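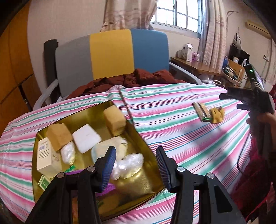

When we picked home first-aid and care supplies as the subject of our design project, most of us thought it would be the easy one. Everybody owns bandages, right? It took one evening of going through our own cupboards to change our minds. People keep small things in whatever container was closest when they moved in. A gold-colored metal tin full of little bundles in clear plastic, a sponge, a white plastic box and a couple of printed packages is a pretty typical way to store things, and we saw a lot like it (shoe boxes, bread bags, a salad bowl). You can own a lot of useful stuff and still not be able to put your hand on the one thing you want. That became our question: how do people who look after someone at home store their small supplies, and can a cheap change to the storage make things faster to find?

Who we worked with

Our course pairs each group with a partner outside the school. Ours was Prondmont, a neighborhood support service that lends equipment to family carers and runs a drop-in on weekday mornings. They let us put up a poster and sit at a table by the coffee urn, and we got 30 households to sign up, which was way past what we had hoped for! The rules were simple. We would visit each home once at the start and once at the end, we would not write down anything about anyone's health, and people could drop out whenever they liked. A few did, mostly when they got busy, and we kept their first visits in the results.

We called the prototype Carer, after a long argument about names that we will spare you. The other finalist was Jendireck, which ended up as the name of our shared folder and then of our group chat. It is also printed on the bottom of the first batch of dividers, from before we changed our minds.

First visits

On the first visit we asked people to show us where they kept things and then to find 4 items from a list: a medium bandage, a pair of tweezers, a thermometer and a pair of disposable gloves. We timed it on a phone. We were worried this would feel like a test, so we let people choose the order and told them we would be just as happy with a slow result.

The times were all over the place. Some people had the full set out in under a minute. One person found the tweezers last, in a pencil cup, after going through two bathrooms. We had guessed that the homes with the most supplies would be slowest, and that was wrong. What slowed people down was depth. Anything more than a couple of layers deep had to be lifted out before you could see what was under it, and then it all went back in a different order. Packaging made it worse. Manufacturers print on the big face of a box and leave the end blank, so when the box is standing up you are looking at plain white cardboard.

The other thing we learned is that people are fond of their containers. We had a slide in our proposal about replacing them with a drawer unit, and that slide did not survive the first three visits. One household had been using the same cookie tin for longer than we have been alive. They liked that it had a lid, that it could be carried to another room with one hand, and that everybody in the family knew it by sight. After that we stopped trying to design a container and started designing what goes inside one.

The prototype

Carer is a set of flat card strips with slots cut halfway through, so that they cross each other and stand up on their own. You trim them to length with kitchen scissors. There are tall strips and short strips, and the idea is that small flat things go in the front behind the short ones. Along with the strips comes a sheet of labels for the ends of boxes, with big words and no pictures. We tried pictures first and had a really fun afternoon drawing them, but our thermometer looked like a spoon to everyone who saw it.

We cut the first sets by hand, and our fingers were sore for days. For the second batch we used the laser cutter in the Naidu workshop on campus, which got us 500 strips in one long session. The material is gray board from the art store. We also tested thin plastic sheet, and it was tougher and wiped clean, but the slots slipped and the whole grid leaned over sideways. Round tins gave us trouble in every version. The corners of the grid leave thin curved gaps along the wall, and small things slide down into them and vanish. We ended up telling people to put rolled items there, which works fine if you own rolled items.

Second visits

We came back after 3 weeks and ran the same search again. Most households were quicker, and the biggest improvement was for gloves, which had usually been at the bottom. A few people were slower. In one of those homes the grid had been set up beautifully and then filled by somebody else, with the labels facing the wall. We also have to be fair and say that people had done the same search before, so some of the improvement could just be practice. A better study would have had a group with no dividers at all, and if a future class picks this up, please do that!

What people told us was at least as useful as the times. They liked being able to see when something was running low. Several had pulled the grid out of the supplies tin and moved it to a sewing box or a junk drawer, where they said it did more good. Two asked for a version for medicine boxes, and we said no. Sorting medicine is a job for someone who knows what they are doing, and we did not want our labels anywhere near it.

What we would change

The board gets soft at the edges from being handled, so we would look for something coated. The label sheet needs blank spaces, lots of them — people kept writing over ours. We would make a curved end piece for round tins. And we would book the laser cutter in April, before the architecture students take every slot until the end of term.

The cutting template and the label sheet are in the appendix, sized for ordinary letter paper. The leftover strips went to the Prondmont drop-in, in a box next to the coffee urn, and anyone who comes by can take a handful.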